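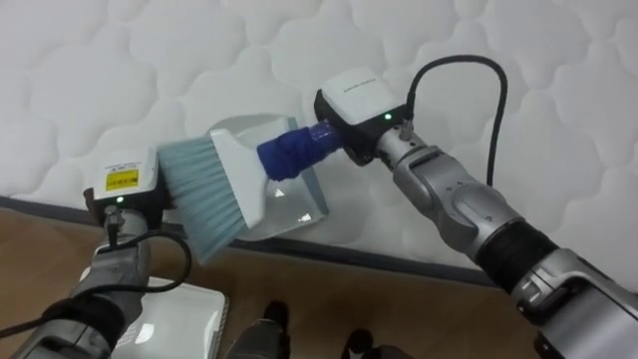

5 Jan 2024

Nendex to Convene Second Forum on Trade and Growth in March

Nendex, the economic policy institute, will hold its second Forum on Trade and Growth this March at the Addo Conference Center. The two-day meeting will bring together finance officials, central bankers, business leaders and researchers to discuss the outlook for the global economy.

Sessions will address the cost of public borrowing, the path of interest rates and the effect of shipping delays on consumer prices. A full afternoon is set aside for small exporters, many of whom still wait weeks for payment on cross-border sales.

"Growth has held up better than many expected, but it is unevenly shared," said Nana Darko, President of Nendex. "We want finance officials and business owners to hear each other on what should come next."

Organizers expect around 2000 participants. The program includes 15 public panels - all of them streamed free of charge - as well as closed working meetings on tax and customs rules.

Dzifa Amegashie, Director of Research, will present the institute's annual outlook at the opening session. The forum is supported by Tenska and Kolero.

Registration is open through the Nendex website. Media accreditation requests should be sent to the Nendex press office.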